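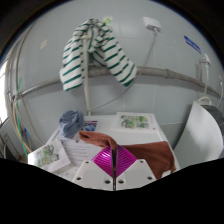
No. 184

Joyce Mfinanga
Back to the laundry corner. People keep telling me a wall hook is as good as a drying rack. I have doubts.

Joyce Mfinanga
The theory, as passed around in the Kimaro building chat (743 unread, thank you all): hang it high, let it drop down the wall, and gravity does the rest. Gravity does what, exactly? Gravity gets you a drip line on the tile.

Joyce Mfinanga
My issue is the top. Anything striped and green hung in a bunch like that has a thick wad of cloth where the clip is and single layers at the bottom. The bottom dries first. Then you touch the bottom, decide you're done, fold it, and the whole shelf smells by morning.

Joyce Mfinanga
Someone is going to say "just spread it out." On what? It's a wall.

Joyce Mfinanga
And the long gray pipe. Three people told me to let things rest against the pipe so they dry faster. I put my hand on ours in September and it was as cold as the wall. If yours is warm, good for you, enjoy. Mine is a pipe.

Joyce Mfinanga
Then there's the clip question. Pritano sells a pack of 18 and says on the card they leave no mark. I've had mine long enough to say they leave a mark. A small one, and it washes out, but don't print "no mark" on the card.
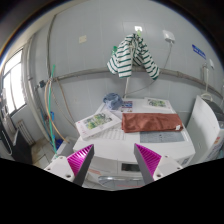
Green stripes up on the wall, gray-blue cloth still in a heap below.

Joyce Mfinanga
Can we talk about the heap. A cloth left balled up does not dry, I don't care how good the air is in there. I shake it out, I walk away, I come back and it's a heap again. I'd blame the household but I live here too.

Joyce Mfinanga
Also not sold on using the white top down there as a shelf. It starts with one cloth. Then a bit of printed paper gets left next to it, and now you have a place where things go – try getting that back.

Joyce Mfinanga
Got asked about the Ovberg folding rack. 883 reviews, nearly all of them five stars, and half of those say "haven't used it yet but looks great." So no, I haven't ordered it.

Joyce Mfinanga
What I'm willing to try: two clips set wide apart instead of everything gathered at one point, and turning the thing over before bed. Urura swears by the turning over. Urura also swears by vinegar for everything, so we'll see.

Joyce Mfinanga
Replies saying "buy a dryer" will be read and ignored. Where would it go?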